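Block Table, Boonchu House – Gallery
Posted March 13, 2020

Welcome to the gallery page for the block table, and thank you for finding it, because I know it takes a few clicks from the front page and one of them is easy to miss. This is where I write about the big chunky blocks and what gets built with them at Boonchu House. If you were hoping for the train room or the dress-up corner, those have their own pages and their own far more organized authors. I only do blocks, and I'm afraid I do them at length.

For anyone new, the blocks live in the front room, in the deep drawers under the window seat. There are 60 of them in the main set, which came to us from the old Cinon nursery when it closed its doors, and then there are the strays, which have wandered in over the years in coat pockets and at the bottom of diaper bags. We love the strays. A few don't quite grip the way the others do and you have to give them a good push with the heel of your hand, but they go on in the end, mostly.

I have a real soft spot for big blocks over small ones, and I'll happily tell you why while you're waiting for the kettle. A small block asks you to plan. A big block just wants to be on top of something! You can pick one up without looking at it, you can hand it to a two-year-old or to your grandfather, and either of them will know what to do next. The studs are fat enough to feel with your fingers, so people chat while they build and hardly glance down, and then they're surprised by what they've made. I've seen whole walls go up during a conversation about somebody's knee surgery.

The patterned table is the one people ask for. We have a perfectly nice plain one by the bookcase, lower and easier to wipe down, and it tends to end up with the coats on it. I think it's the flowers. Anong Prasertsri told me when I started that children build more slowly on a pattern, and I took that with a grain of salt, but I've come around to it a little. They choose spots. A small girl last spring would only put her blocks on the roses and got quite stern with her brother about the leaves, and I found the whole thing so charming that I let them run fifteen minutes past closing.

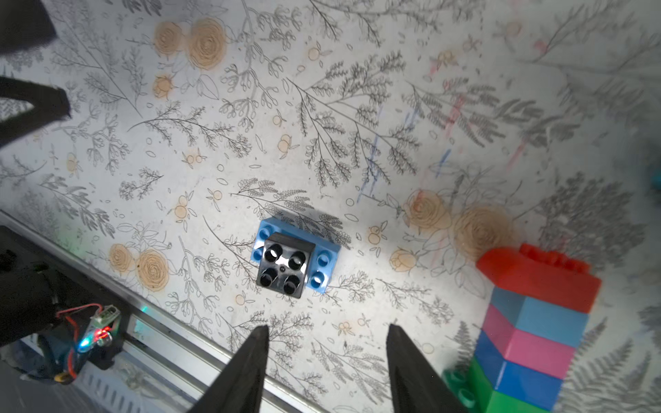 Towers are what everybody starts with, and I never get tired of them, even though I must have admired hundreds by now. People think a tower is just one block on another until the heap runs out, but there's a lot of personality in one. Some builders keep strictly to a single color and go hunting through the drawer for it, some alternate like a barber pole, and some (my own kind) use whatever is closest to hand and decide afterward that they meant it. I'm very fond of a mixed one like this, red at the top, then light blue, pink, a darker blue, and green down at the bottom, standing among those sketchy peach-orange roses and gray ferns. It looks like something you'd be served with a long spoon.

Blue and black, a pair. I always find myself looking at the little build next to the big one, and the black square sitting on the middle of the light-blue block has a lot going for it. You still get studs at both ends of the blue, so it could turn into so many things: a boat with a cabin, a hat with a very wide brim, a bench with somebody's suitcase left on it. Small builds like that get swept up first at tidying time because they look unfinished, and I'd like to make a plea on their behalf. If it's sitting by itself and the two parts are pressed together, please assume it's somebody's boat and ask before you take it apart.

The streaks. Toward the upper right you'll see faint blue and red lines crossing the leaves, a bit like crayon. I've tried a damp cloth on marks of that sort, and baking soda, and the stuff in the yellow bottle that Aiguo Xie swears by and that smells so strongly of oranges we had to open both windows. Some come up beautifully and some are with us for the long haul. I've grown rather attached to the ones that stay. A table that gets used ought to look a little used, and a few soft lines running over a fern don't bother me one bit, though I would still ask that drawing be done at the drawing table, where there is paper, and plenty of it, and a grown-up who likes sharpening things.

A word about the printed flowers. Quite a few of you have asked where the pattern came from, and I wish I had a better answer. Anong thinks it's a Nultisetti print and Aiguo is just as certain it isn't, and they've each promised to bring something in from home to settle it. I only know that I like it. The ferns and the sprigs have that quick, drawn look, all line, and then the roses are done in loops, as if whoever drew them didn't want to lift the pen. The bits I'm fondest of are the tiny orange berries. You can go a whole afternoon without noticing them, and then you move a block and there's one on its little stem.

Since we're on the subject of color, I'll answer the question about pink. Yes, we're short of pink, and no, I don't know where they go. Pink is popular with every age we see, and I suspect that more than one is under a car seat somewhere in this town. If you find a fat pink block while you're vacuuming, I'd be so happy to have it back, and there will be no questions asked and very possibly a cookie. Green is the opposite. There's always green at the bottom of the drawer, and it makes a good base for that reason, if you're the sort who starts with what you have the most of.

Things I'd like to see more of on the table this spring, in no order at all: bridges, because they're harder than they look with blocks this size and the sagging is wonderful; steps that go up and then come down again on the other side; garden walls that follow the leaves in the print, which one family tried in the winter and had to leave half done when the baby woke; and animals. We get very few animals. Aiguo made a duck once that was unmistakably a duck, using one yellow block and a great deal of confidence, and I've thought about that duck more often than I'd care to admit.

For the person who wrote to ask how we wash them: warm water and a squirt of dish soap in the big sink, a few at a time, with an old toothbrush for the hollow studs, which hold on to crumbs in a way that would astonish you. Then they go upside down on a towel overnight. Don't skip the overnight part. I once put them back in the drawer too soon, after a rainy Wednesday when I wanted to get home, and the whole drawer smelled like a pond by the weekend. We're trying a mesh rack from Rorneo that hangs over the sink, and so far I like it very much, except that the littlest pieces slip through at one corner and I've tied that corner up with a bread tie.

Sorting is another thing I get letters about, and I'll be brief (I can hear Anong laughing). We don't sort by color. We did for a while, with lovely labels, and it lasted until the first rainy school holiday. Now the large ones go in the left drawer and the squares in the right, and anything that puzzles you can go in the basket on the windowsill and I'll find it a home later. Tidying together at the end is half the pleasure anyway. Children who wouldn't pick up a sock for love or money will drop blocks in a drawer for ten minutes straight, I believe for the noise.

If you're building with somebody much younger or much older than you are, may I suggest taking turns by layer? One block each, no hurrying, and whoever puts on the top one gets to say what it is. You'll hear some marvelous things. We've had a lighthouse, a birthday cake for a giant, a radio, and "the tall one's house," which I still think about whenever I'm handed something taller than it's wide. Let the namer have the last word, even if it's plainly a cake and they've told you it's a dentist.

The table is out every open afternoon, and anybody is welcome to sit down at it, with or without a child in tow. I mean that about the grown-ups. Some of the nicest towers get made by people who are only waiting for someone, and who started with one block because it was there. Slippers are by the door if your shoes are wet, and the cushions on the window seat are dry and clean again after the business with the juice.

I'll add to the page when I've got more to chat about, most likely in May, once the garden room opens up and we can carry a table outside for the afternoon. If you'd like to tell me what you built, or what you think the pattern is, there's a notebook on the windowsill next to the basket. Please press hard, as the pen is on its way out and I keep forgetting to bring another.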